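Tabletop Sweeping with Two Finger Designs
Project report, Tardale robotics elective, Powell Building lab

The goal was to find out whether our faceted fingers hold household tools better than the flat ones that came with the Midov arm. We chose a blue dustpan and brush set because it was cheap and because every other group had already claimed the blocks. Each design got 30 attempts, split between the brush and the dustpan, on the gray cloth we use as a work surface.

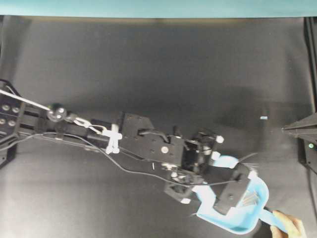

A trial counted as a success if the tool stayed in the fingers for 20 seconds while the arm moved through a fixed path. Dropping it at 19 seconds was a failure, a rule we wrote before we knew how it would feel. All handovers were done by a person, who was told to let go slowly and mostly did.

The flat fingers managed 18 successes. Nearly all the failures were with the brush, whose narrow handle pivoted whenever the arm changed direction. The faceted fingers dropped it only 6 times, although our first set had to be reprinted after we mirrored the wrong half.

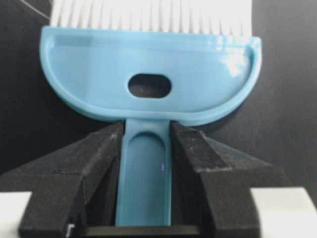 Grip force was harder to compare. The Stumley controller reports motor current in units its manual does not define, so we taped a kitchen scale to the bench and made our own table. We trust the table more than the manual – a low bar.

We also looked at whether the wrist camera could tell us when the brush was slipping. The oval hole in the head made a convenient landmark, and tracking it worked well until somebody turned off half the ceiling lights to save power. 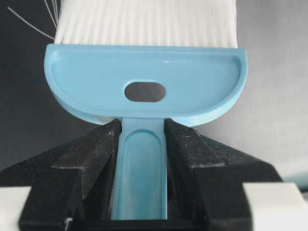 Figure 3. Wrist view of the brush, held by the handle just under the head.

The side view was meant to be the backup. It was much better at showing the fingers than whatever they were supposed to be holding, and we spent most of an afternoon in March moving its mount before giving up on it for slip detection.
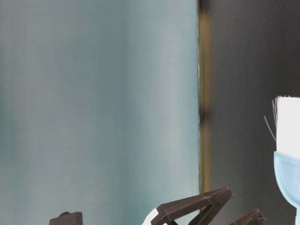 For next term we would keep the faceted fingers, add a thin rubber pad, and repeat the dustpan trials with a heavier load. The kitchen scale has to go back by then.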